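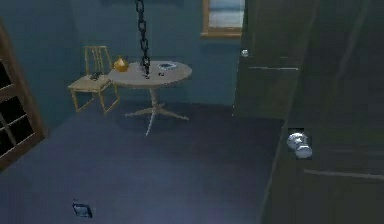 Minutes, staff meeting, Clondinance site
Sunday, 10:30 shift changeover, upstairs break room

1. Minutes of the last meeting
Agreed with one correction. The Drultex cell goes back to two operators per shift, not one.

2. Simulation work
The simulation desk reported on the practice rooms used to train the new picking system before it goes onto the floor. The room now being worked on has a round table, a chair, shelving and two doors. The desk has built 419 rooms so far. Packers asked why household rooms are used when the site handles returns. The answer was that most returned goods are household items and Aksoy wants the system to meet them in ordinary places first. The dark blue lighting was queried. The desk will run the same room in brighter light as well and show both versions at the next meeting.

3. Changes to packing jobs
Management confirmed that lines 1 and 2 move to the new system in July. Packers on those lines will be offered checking work, which means looking over simulated rooms and marking objects that are in the wrong place or the wrong size. Several people said they had not applied for a desk job and do not want one. Management said checking would be by choice, and that line 3 stays manual. Staff asked for this in writing.
Action: management to send letter.

4. Pay and hours
Checking is currently paid at the packing rate. Staff side asked for the higher rate paid at Cerkovgate for the same task. No answer yet. The night allowance is not affected for anyone who stays on nights. Day checkers would lose it. Staff side does not accept this.
Action: carried forward.

5. Training
The first course has 50 places. People with more than one skipped break in the past month asked to be booked in paid time. Agreed. The screens in the training room are too close to the window and will be moved.

6. Any other business
The locker room heater is still out. Parts are on order.
Gloves in small are out of stock again.

Next meeting: same room, same time, after the July changeover.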